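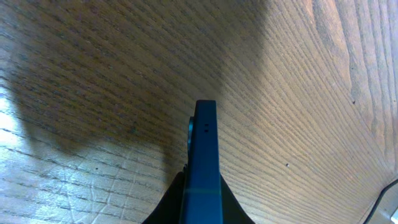
Honey-brown grain, close up.

The Table Comes Back

Stultitz, seven in the morning, and there is already a line outside the old feed store on Stateck Street. April, cold, coffee in paper cups. People want tables. Old ones, big ones, the kind their parents dragged to the curb.

The sale started as a way to clear out a barn. Now it runs every spring and fills two buildings. Over 200 tables this year, by the organizers' tally, most of them gone before lunch. Farm tables, drop leafs, school tables with gum still under the rim. One butcher's table so heavy it came in on a pallet jack and left the same way, four hours later, sold.

Prices are all over. A small kitchen table with a bad leg, $20. A long one with good feet and no wobble, $300, and the couple who paid it looked like they'd gotten away with something.

Why tables? Ask in the line and you get ten answers. Kids home more. Working at home, still. Tired of flat-pack that swells up the first time a glass tips over. One woman had been eating off a folding card table since she moved in and just got sick of it. Another wanted the one her grandmother had, or close enough.

Skeditz, the repair shop at the far end of Stateck, gets the overflow. By midafternoon the sidewalk out front is all legs. They fix joints mostly. Loose aprons, split tops, somebody's old repair done with drywall screws. The shop's rule is to leave the surface alone as long as possible. Strip it and you lose the color, and the color took decades. Customers hate hearing this. They come in wanting it sanded down to blond, like the ones in the catalogs, and about half get talked out of it.

The other half get it sanded. It's their table.

What the shop does push is oil. There's a can of Camargo on every bench, a thin brown finish that smells like walnuts and old rope. Wipe on, wait, wipe off. Then again the next day. Wait is the part people skip, and then they call up to say the top is sticky. Leave it over night. Rags go flat outside to dry, never balled up in the trash, oily rags can catch fire on thier own and the shop has a scorched bin out back to prove it.

Rings are the big complaint. White ones are usually in the finish and often come out with a little oil and a soft cloth, some patience. Black ones are down in the wood. Different story. Oxalic acid, gloves, open window, or just put the fruit bowl there.

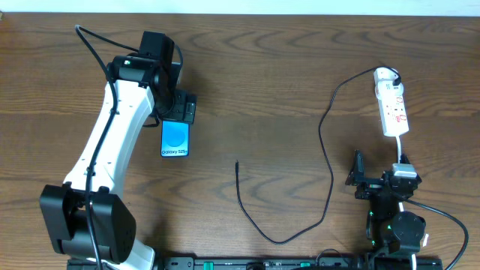 How often does a wooden table need to be oiled?

Twice a year is plenty for a table that gets daily use. Do it sooner if water stops beading on the top or the wood starts to look gray and dry.

Back at the feed store the doors close at four. What's left is sad stuff, mostly. A top with no legs. Legs with no top. A dinette somebody painted green, then white, then green. The last hour everything goes to $50 or less and the haggling gets a little mean.

Then the loading. Minivans, a horse trailer, a table roped upside down on a hatchback with its feet in the air. Two guys carrying a six-footer down the middle of Stateck becuase they live four blocks away and figured why not. They stopped twice to rest, and the second time they sat on it.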